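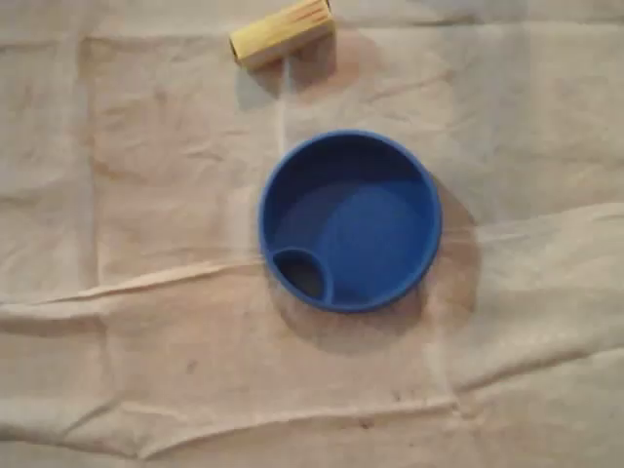

Eckhard Kuhlmann had been a widower for one winter when he decided to learn how to paint, and since the kitchen table was the only table he owned, he painted there. He was a careful man. Before he opened anything he spread the old beige sheet across the tabletop, the one that had been on the guest bed for so many years that it had given up on ever lying flat, and he smoothed it with both hands from the middle outward, the way his wife used to smooth a pie crust, and it wrinkled up again behind him as he went. Then he set out the blue bowl with the little well molded into its side, and he stood back and looked at the two of them together, the sheet and the bowl, and thought that if he never made a single brushstroke it already looked like somebody was about to do something.

The bowl had come from Gebremichael's, the store at the bottom of the hill that sold paint and fishing line and birthday candles and, in January, snow shovels. Mrs. Gebremichael had picked it out for him. She said the big part was for the water and the small part was for whatever he liked, and when he asked her what people generally liked, she thought it over and told him her husband had kept his peppermints in one. So Eckhard kept a peppermint in his. He knew perfectly well that it would get splashed, and it did, and he ate a good many peppermints that winter that tasted a bit like a wet brush, and it never did him any harm.

What he wanted to paint was Mondarura. It was a lake, or it had been a lake when he and Liesel went there on their honeymoon, up a road so steep that the bus driver made everybody get off and walk the last bend. They had stayed at a boarding house run by a family called Musier, in room 212, though the house could not have had more than ten rooms in it, and they had laughed about that number for the rest of their lives. Whenever they lost something, the car keys or the good scissors, one of them would say, "Have you looked in 212?" and the other would say, "I've looked in all the rooms up to 211." It doesn't sound like much when you write it down. It had kept them going for forty-one years.

He had no photographs of the place. Liesel had dropped the camera off the end of the dock on the second day, reaching out to show him a duck. So he had to paint it from memory, and his memory, he found, was very good on the duck and the dock and the shape of her arm and not much use at all on the hills behind. He painted the hills green, and then he thought they might have been brown, and he painted them brown. He painted them with snow, which was foolish, as they had been married in June.

His granddaughter Anex came on the bus to stay with him while her mother was working nights. She was seven, and she had opinions. She climbed up on the chair across from him, put her elbows on the sheet, and rucked it up into a long ridge that ran from one side of the table to the other.

"You'll want to watch the cloth," said Eckhard.

"It's mountains," said Anex.

He put his brush down in the bowl. She pushed at the cloth again with the side of her hand, and a second fold came up, a lower one, closer to his shirt buttons. She bent down until her chin was on the table and shut one eye, and because he was a fair-minded man who liked to see a thing before he disagreed with it, Eckhard took off his glasses and bent down too. His back complained about it. He got his chin almost to the table, and he shut the same eye she did.

There was the near ridge, with the light along the top of it. There was the bowl behind, blue as anything, and the far ridge swelling up to the right the way the land had swelled up past the Musiers' chimney, where the path went over to the next valley and they had said they would walk it some day and had gone on saying so. The hills weren't green and they weren't brown. It had been a dry summer, he remembered now. The grass had been bleached nearly white, with a little pink in it toward suppertime, and Liesel had said it looked like a bed nobody had made.

"Well, I'll be," said Eckhard.

"Where's the house?" said Anex.

"Higher up. Over on this side."

She looked around the kitchen for a house and couldn't find one that suited her, so she reached into the bowl and took the peppermint out of the little well, wiped it on her sleeve, and stood it on the cloth where he was pointing. It fell over. She propped it up with a fold.

"Is anybody in it?" she asked.

"I expect there is," he said. "I expect they've just gone upstairs."

They stayed down there with their chins on the table for quite a while, until the potatoes boiled over, and he had to get up and see to them.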